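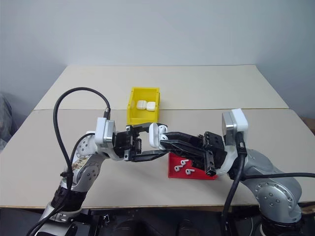 Figure 7.1. A two-armed station during a demonstration. The right gripper holds an earbud charging case; loose earbuds lie on the red tray.

Chapter 7
Showing the Robot How

7.1 Teaching without a keyboard

If you have ever tried to tell a friend over the telephone how to tie a bow tie, you already know most of what this chapter has to say about the limits of instructions. You begin confidently enough (cross the long end over the short end, bring it up through the neck), and within a minute or so you are both laughing and the tie is on the floor. Put the same friend beside you in front of a mirror and the whole business goes a good deal better. Your hands know things that your sentences leave out, and your friend's eyes are quite good at picking those things up.

In the last three chapters we wrote our instructions down. We gave the arm positions to visit, speeds to keep to, and conditions to check along the way, and for the pallet-stacking exercises in Chapter 5 that served us very well indeed. A carton is a patient thing. It sits square, it doesn't mind being pressed a little hard, and the next one is exactly like it. Now take a moment to think about an earbud. It has a round head and a short stem, it is happy to lie on its side pointing in any direction it pleases, and it belongs in a little case that is slippery, rounded, and barely bigger than the fingers trying to hold it. Readers who worked through the Cornen exercise at the end of Chapter 6 will remember how many lines it took to pick up one small part from one known spot. I would not wish the written version of the earbud job on anyone!

So in this chapter we put the keyboard to one side and let a person do the job first, with the robot's own arms. We call this a demonstration, and the person who gives it is the demonstrator or, when working from a distance, the operator. The two words overlap and I will use whichever sounds better in the sentence.

7.2 Two ways to lead

There are two main ways of giving a demonstration, and you will meet both of them in the lab.

The first is hand guiding. The motors are set so that they hold up the weight of the arm but otherwise give way, and the demonstrator takes hold of the arm and moves it through the task while the joint angles are recorded. It feels a little like dancing with a polite but heavy partner. Most students take to it quickly, and for a single arm doing a single sweep or reach it is hard to beat. Its trouble begins with the second arm. You have two hands, each robot arm may well want both of them, and you are standing just where the cameras need to look.

The second way is remote control, also called teleoperation. Here the operator stands or sits away from the workspace and moves some kind of input device, and the robot's arms follow. The device may be a pair of hand controllers or a smaller copy of the arms themselves, known as leader arms. On the Kokov station used for our lab sheets, each leader arm has a squeeze handle, and the gap between the robot's fingers follows the gap in the handle. Both arms can then be worked together, which matters a great deal in tasks where one gripper has to hold a thing steady while the other does something to it.

What you give up is feeling. When you close your own fingers on a charging case you know at once that you have it, and how firmly, and whether it is beginning to turn. Through a plain leader arm you know only what you can see.

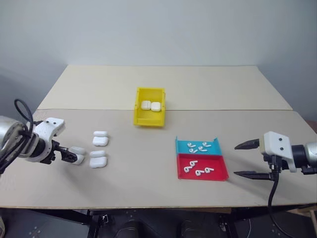
New operators usually make up for this by slowing down, and slowing down is a perfectly good habit for the first afternoon. Try to slow down evenly, though. A recording that creeps toward the case, waits, creeps again, waits again, and then darts off to the bin will teach the robot the waiting as faithfully as it teaches the reaching. If you need to stop and think, stop before you start recording.

7.3 What gets written down

Each complete run through the task is called an episode. An episode holds the camera images, the position of every joint, the opening of each gripper, and the commands the operator sent, all stamped with the time so that they can be lined up afterward. In the Dostero set that we will use for the worked problems there are 119 training episodes, with another 57 kept back for testing, and the longest of them runs to 300 seconds. Do look at several from start to finish before you compute anything at all. I know it is tempting to skip ahead to the plots, but an hour spent simply watching will answer questions you had not yet thought to ask.

While you watch, keep a notebook open and write down the following for each episode:

Which arm moves first, and whether the other is still or already on its way.
Where on the object the fingers close.
How the object is turned at the moment of grasping.
Any second try, and what changed between the first and the second.

That last line deserves a word more. Beginners often want to throw out every episode with a fumble in it, and I understand the feeling. Please keep the ones where the operator recovers and goes on to finish. A robot that has been shown only perfect grasps has no idea what to do after a poor one, and poor ones will come. We return to this in Section 7.6 with the Geraghty exercise, where you will train on the same task with and without the recoveries and compare the two for yourself.

Before going on to Section 7.4, read through the lab safety sheet again, particularly the part on pausing the arms during remote control, and make sure you can find the stop button at your station without looking for it.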